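Setting levels for a two-deck DJ set

Connect both decks to the mixer and the mixer to the Brilia powered speakers. Turn the master down before switching anything on. Power up the decks first, the mixer second and the speakers last.

Load a loud track on deck one. With the channel fader at full and the EQ centred, raise the trim until peaks just reach the top green light. Repeat on deck two. If the red light flickers, reduce the trim and leave the master where it is.
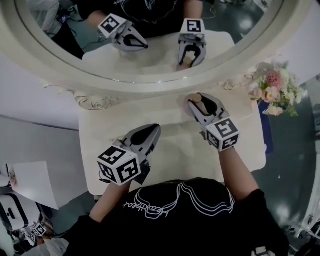 Black T-shirt with white print, worn at the table.

Set the high-pass filter to 30 Hz, then bring up the master slowly. At Riltthorpe we stop at 100 dB, measured on the dance floor. Check the level again once the room fills.

To shut down, reverse the order: speakers off, then mixer, then decks. Coil the cables loosely and label any that crackled.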